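Workshop notebook, Preltavlow Textile Conservation
8 April 2025

Rirthorpe loan, colour fastness of the household linens. Spot tests were completed this morning on the three coverlets received from the Nosov store. The blue dye in the second coverlet transferred to the blotter at the hem but not at the centre. It is not to be wet cleaned until the hem has been retested.

The third coverlet weighs 431 g before treatment. Surface dust was removed through a screen at the lowest suction setting. The old mending thread has been left in place, as the Ševčík report treats it as part of the object's history of use.

Deionised water is down to 700 mL in the small carboy. Colleagues drawing from it should record the amount in the stores book.

Outstanding: labels for the grey boxes, and a decision on whether the lining of the first coverlet is to be released along one side or both. 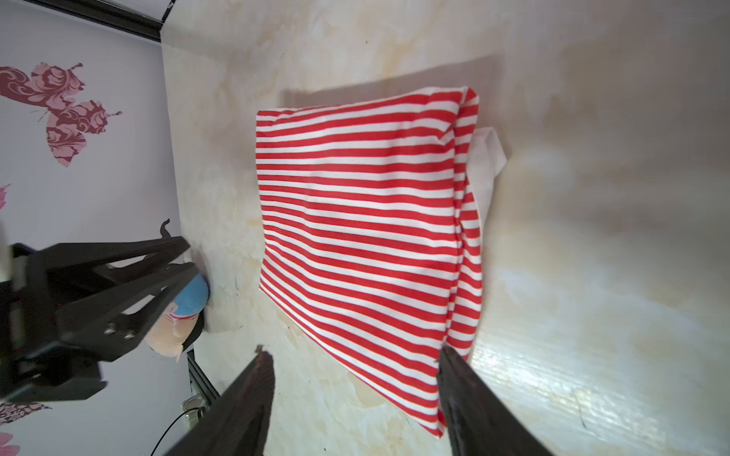

The lining question should be settled before the loan paperwork is revised in June. Releasing one side would give enough access to vacuum the interior, and the original stitching on the other side could then remain undisturbed.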